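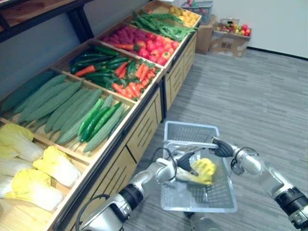
Napa cabbages in the wooden bins, grey basket on the floor.

12th January

Up before six to look at the weather. Wind was westerly and dropping, cloud broken, no frost on the car. I rang the club and Luzius said the circuit was dry enough to use and I could have the aeroplane after the morning trial lesson. Had porridge and read through the crosswind notes again, then drove over to Murnard with the heater stuck on full.

The trial lesson ran late, so I did the walk-round slowly. Oil a bit low, topped it up. The left tyre looked soft to me but Luzius kicked it and put the gauge on it and it was fine. There is still mud up inside the wheel spats from before Christmas and I spent a while getting it out with a lolly stick. My hands were too cold afterwards to work the fuel tester properly and I dropped it under the wing.

We flew the first hour together. Circuits, then glide approaches, then two engine failures after take-off, at a height where I had something to aim at both times. My speed control is better than it was in December. At least I am no longer chasing the needle. He wants 70 knots on the base leg and I held it on all but one, where I let the nose come up in the turn because I was looking for the other aircraft. He didn't say anything, just tapped the dial.

Crosswind landings not so good. I take the drift off too early and then we float sideways and I have to put it back in. Luzius says to wait, and then wait again. The third one was decent. The fourth I bounced and went round, which he said was the right decision, though I could have made it sooner.

After that he got out and sent me off for three on my own. I had expected it but my mouth went dry all the same. It climbs so much faster with one person in it. I was at circuit height before I'd finished the checks and had to do the rest of them on the downwind leg. Second one was the best landing I have done. Third one was long but safe. Relu was on the radio and gave me the wind every time without my asking.

Logbook now says 34 hours in total. Matěj had his licence by this point, but he flew every week through the summer and I didn't. I still have the long solo cross-country to do, Murnard to Pestau, across to Brernonley and home. I have drawn the route in pencil. The awkward part is the second leg, where there is nothing to look at for a long way except fields and one reservoir, and on the chart there are high masts to the north of it. I make it two stops and a full day with the paperwork.

Lunch in the clubhouse. Soup from the machine. Relu and Dušan were arguing about whether to fit a new radio in the old aeroplane or sell it as it is. Dušan has had a quote from Kinsella, radio and fitting together, and it came to 3,559, which he read out twice. Relu thinks it would be money thrown away with the engine so near its overhaul. I kept out of it. I only ever fly the other one.

Did the air law revision in the afternoon in the back office, where it is warmer. I keep getting the semicircular levels the wrong way round and I muddled the light signals again. Wrote them on a card and put it in my flight bag. The exam is booked for the end of the month. Met is next after that and I am not worried about it, apart from the decoding.

The medical people have answered at last. They want a letter from the optician, on headed paper, with the prescription in full. Rang the optician and got an appointment for next week. They charge for the letter.

Paid Luzius for the hour and put the rest on my account. That is over half of what I set aside for the winter gone already, so I'll have to leave the night flying until after the test.

Ľubomír rang in the evening. He has offered to sit in on a navigation exercise if the weekend is flyable, and he wants runway 2 brought into the plan in case the wind goes round. Forecast looks poor. Cleaned my boots, filled in the logbook in ink, bed at ten.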